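Two arms, one bench and a budget: my semester as the person with the spreadsheet
Project report, Cukden Project, equipment and planning section

When we split up the jobs for this project I put my hand up for equipment and planning, mostly because everyone else wanted to do the software. I figured it would be a couple of afternoons of shopping and then I could go and play with the arms. It took most of the semester! I'm not complaining (well, a bit), but if you're reading this to plan your own build, please give the buying more time than we did.

What we set out to do

The Cukden Project is about getting a pair of small robot arms to handle soft household stuff, things like ties and cloths, and put them away in a basket or a divided tray. My section covers what we bought, what we borrowed, what we got wrong and what next year's group should put in their budget. The control side is in a separate section, so I won't go into it much here.

The budget

We were given up to $653 to spend on top of the arms, which the department already owned. At the start that sounded like heaps. I made a spreadsheet in the first week with three columns (need it, want it, dreaming) and everything went in the first column. Mounting hardware, a power supply each side, cable sleeving, panels, a proper emergency stop, lights, spare servos, a second set of gripper fingers. It added up to far more than we had, so I spent the next week moving things to the right and feeling terrible about it.

The frame was the first real decision. I got prices for a ready-made enclosure from Clovgate, and it was lovely, but it would have eaten the lot and left us nothing for the inside. So we went with aluminium lengths and panels and put it together ourselves. The lengths came from Tilar, cut to size, and I'd happily order from them again. I would measure twice next time, though. I gave them the outside dimensions for two pieces that needed the inside ones, and we had to pay for recuts. That one's on me and it's in the spreadsheet under "learning".

Delivery was the other thing I underestimated. I'd budgeted for parts and completely forgotten freight, and long bits of aluminium don't go in a normal satchel. We lost $70 to shipping before we had anything bolted to anything. If you take one thing from my section, make a freight line, put a number in it on day one and don't let anyone talk you into raiding it.

Making the workspace

I'd drawn the layout on grid paper with the arms at the two front corners, each with its own bit of table to look after and a shared patch in the middle. I was very proud of that drawing. What I hadn't drawn was any cables. Every joint has something running to it, and once both arms are reaching in together the wiring wants to be exactly where the work is.

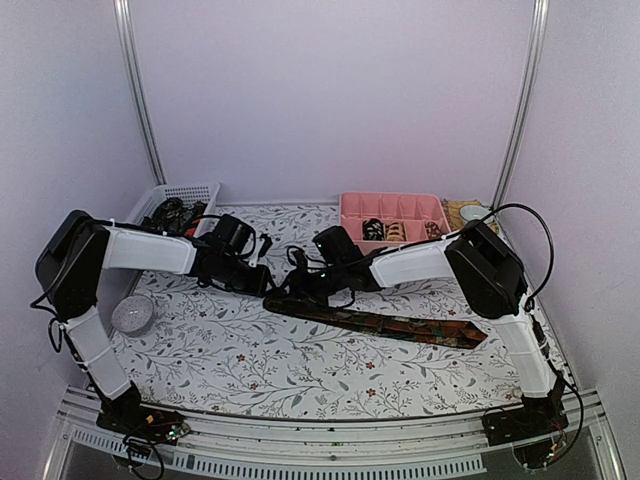 So cable management has gone from the "dreaming" column straight to the top of "need it". I'd priced sleeving and clips back in the first week and then cut them to save money, thinking we could tidy up at the end with whatever was in the drawer. The trouble is that hanging cable near the tabletop is a planning problem as well as a mess. Someone has to stop and check the slack before each run, and when you only get the lab for part of the afternoon those checks add up. I've now got quotes for flexible sleeving and a couple of overhead supports, and together they cost less than our recuts did. Ouch.

The circuit boards are the next thing on my list. They sit out in the open on top of the bases, great for getting at the connectors while you're setting up, but I'd like covers on both. Printing them ourselves looks like the cheapest way to go. I asked the Grgić workshop (they look after the printers on our campus) and they said we could use offcut filament if we don't mind what colour we end up with. We really don't mind.

Things for the arms to handle

I'd assumed the objects would be free, and they nearly were. The textiles were hand-me-downs and op shop finds, and I never went over a few dollars for any of it. I did learn to be a bit choosy. Ties are brilliant for a project like this because they're long and floppy with one wide end and one skinny end, and they can be laid flat or rolled up, so a single cheap item gives you quite a few different tasks. The pink tray with all the little compartments was a great buy too. It gives you clear places to aim for, and it's handy for working out how small a target you want to ask of a gripper.

The cloth on the table is a leafy print with little red flowers. I chose it for price and size and gave no thought to the pattern, so for next year I've added a plain one to the list. It'd be good to have both and compare them properly, and a bit of fabric is about the cheapest experiment we could run.

What I'd spend differently

We finished with 2 spare servos on the shelf and no spare gripper fingers. I'd flip that. Fingers are cheap and you want to try different shapes, and it's miserable waiting on a parcel for something so small. I'd also buy the boring fasteners in one big box at the start. I placed seven separate orders over the semester, and several of those were just bolts, each with its own postage. (See above re: freight line.)

I'd hold off on extra lighting too. I was dead keen on a light bar in March, and we ended up putting that money towards panels. The pale ones keep the inside nice and bright and wipe clean easily, so I'm glad we went that way.

Plan for next semester

Order of buying, as I'd do it: freight allowance first, then cable sleeving and overhead supports, board covers, gripper fingers, the plain cloth, and then anything fun. I've left the spreadsheet in the shared folder with all the quotes attached, including the ones we didn't take up. Prices will have moved by the time anyone uses it, so ring and check before you promise your supervisor a total. The leftover aluminium is under the bench with the lengths written on masking tape.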